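Paper Craft and Simple Bookbinding
Handout 3: Folding a sheet and preparing the table
Course tutor: Colette Masson. Notes written up by Akash Kanaujia, 14 Mar 2020

Before you begin

Please clear the part of the table directly in front of you. Only the sheet you are folding should lie there. Scissors, glue and spray cans go to the back, near the wall, and they stay there until they are needed. In February we had several sheets marked by glue which was left under somebody's elbow.

Grain

Every machine-made paper has a grain. Bend the sheet gently, without making a crease, first in one direction and then in the other. It resists less when the bend is parallel to the grain. For a booklet the grain must run from head to tail, otherwise the pages do not open well. Write a small arrow in pencil in the corner so that you do not have to test again.

The first fold

1. Lay the sheet flat, with the short side towards you.
2. Bring the near edge up to the far edge. Match the corners first, then the edge between them.
3. Hold the corners with one hand. With the other, press lightly in the middle of the fold.
4. Go from the middle to the left, then from the middle to the right. If you begin at one end, the paper can move and the fold becomes crooked.
5. Only now use the bone folder, with a piece of scrap paper between.

Coloured papers show a white line when the fold is pressed too hard. The pale colours forgive this more than the dark ones.

Cutting

Open the fold and cut along it in long strokes. Do not close the scissors completely at each stroke, as the points leave a small notch. Put them back closed.

Spray

Spray is used by the open window only, never at the table. Put the cap on again straight away.

For next time

Fold 3 sections of four sheets each, all in the same paper, and press them overnight under a heavy book. Colette will show the sewing, so please bring a needle and linen thread.

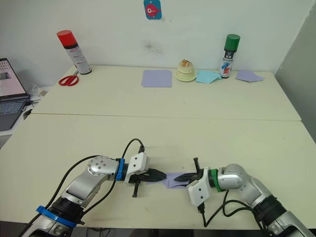
Fig. 1. Lavender sheet laid flat, scissors and spray can at the back of the table.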